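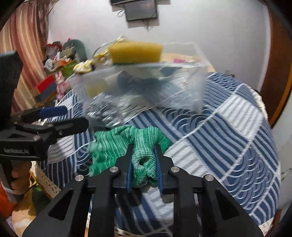
Alina Mihăilă wrote to me after my last column to say that mending is a hobby for people with free evenings, and that I should stop making everyone else feel guilty about their socks. Fair enough! I read it twice, and I still think she's wrong about the evenings part.

My mother darned in front of the television. She wasn't good at it (the heels always came out lumpy) and I doubt she would have called it a hobby. It was something her hands did while the news was on. Knitwear is the easiest stuff in the world to fix badly, and a bad fix keeps your thumb just as warm as a pretty one.

Where Alina has me is money. A new pair of gloves at the Honent outlet costs 7 dollars, and decent wool yarn costs more than that. I bought a whole kit from Preda last February, wooden mushroom and all, and it'll be years before it pays for itself — if it ever does.

But I don't want the math to decide this one. I've got a cardigan with 13 patches on it and I reach for it before anything else in the closet. Schools used to give kids an hour of this a week, crooked stitches and stabbed fingers included, and I'd bring that hour back tomorrow. Let them start on something they already wear.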